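Hilo: mantenimiento de la celda Plurnier, parte eléctrica y cámara de muñeca
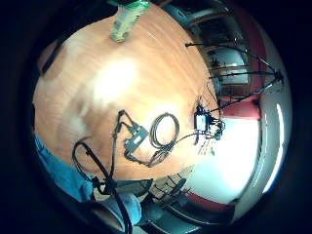

Mesa de trabajo vista con la ojo de pez de la pinza de mano. Electrónica a medio cablear.

1/ Abro hilo con lo hecho en la celda Plurnier: alimentación, cableado de la pinza de mano y calibración de la cámara. Quien busque la parte mecánica, la lleva Johannes Mnguni y va en otro hilo.

2/ Síntoma de partida: pérdida intermitente de comunicación con el módulo de la pinza. El registro guardaba 2,189 tramas con error de CRC desde la revisión de marzo. Repartidas, sin relación con la carga ni con la temperatura del armario.

3/ Primera comprobación, la alimentación. 24 V estables en bornes del armario, caída de 0,9 V en el conector del módulo con la pinza cerrando. Demasiado para ese tramo. Se saca todo a la mesa.

4/ En la foto, los dos grupos por separado: el módulo negro pequeño con sus latiguillos y, a la derecha, la caja con etiqueta blanca y el mazo de hilos finos. Entre los dos, un cable oscuro delgado. Los pruebo así, fuera de la celda, antes de tocar la canaleta.

5/ Continuidad hilo a hilo, moviendo el cable a mano mientras se mide. Tres conductores bien. El cuarto, el retorno, sube de resistencia al doblarlo cerca del conector. Crimpado malo: el terminal mordía aislante.

6/ Nobuhle Motaung pregunta si compensa recrimpar. En este caso no. El cable ya tenía un empalme a 300 mm del extremo y prefiero no sumar otro punto. Latiguillo nuevo completo, apantallado, con los 4 hilos del mismo lote.

7/ Pantalla a masa solo en el lado del armario. Alguien la había conectado en los dos extremos. Con el variador al lado, eso es un bucle de masa y explica parte de las tramas malas. No todas.

8/ Orden de conexión que seguimos en Sindau:
— armario sin tensión y con candado
— masa
— comunicación
— alimentación del módulo
— alimentación de los dedos, la última
Para desmontar, al revés.

9/ Alivio de tracción: brida a la estructura, nunca al propio conector. Bucle de servicio amplio. Al girar la muñeca hasta el tope, el cable no tiene que tensarse en ningún punto. Se comprueba en manual, a velocidad reducida y con el mando en la mano.

10/ Cámara. La óptica curva mucho: los bordes rectos de la sala acaban envueltos en el contorno y las esquinas salen negras. Con el modelo de distorsión estándar el ajuste no converge bien en la periferia. Usad el modelo de ojo de pez y enmascarad el aro negro antes de buscar esquinas del patrón.

11/ El reflejo también molesta. Con un tablero barnizado aparece una mancha clara grande y el detector pierde puntos en esa zona. Exposición fija, ganancia fija y patrón mate. El automático cambia de una toma a otra y luego no hay forma de comparar residuos.

12/ Tomamos 28 vistas del patrón. Khanyisile Molefe descartó las que tenían movimiento y repetimos las de los bordes, que son las que más pesan en el ajuste. Error de reproyección final por debajo del píxel. Suficiente para lo que hace esta pinza.

13/ Firmware del módulo sin tocar. Había una versión más reciente de Fladik, pero no cambio cableado y firmware en la misma intervención. Si mañana falla, quiero saber por cuál de los dos.

14/ Prueba de vuelta en la celda: ciclo completo de apertura y cierre, hasta 300 repeticiones por tanda, con el contador de CRC a cero al empezar. Primera tanda limpia. La segunda, una trama mala al arrancar el variador. Queda abierto.

15/ Me preguntan por el par de los tornillos del soporte. No lo doy de memoria: está en la hoja de Pappas, pegada en la puerta del armario. Fijador medio, una gota, y marca de pintura para ver si giran.

16/ Pendiente: separar el cable de comunicación de la potencia del variador en la canaleta. Ahora comparten tramo. Marthinus Hendricks tiene el separador metálico pedido. Cuando esté puesto repito la tanda y cuelgo el registro aquí.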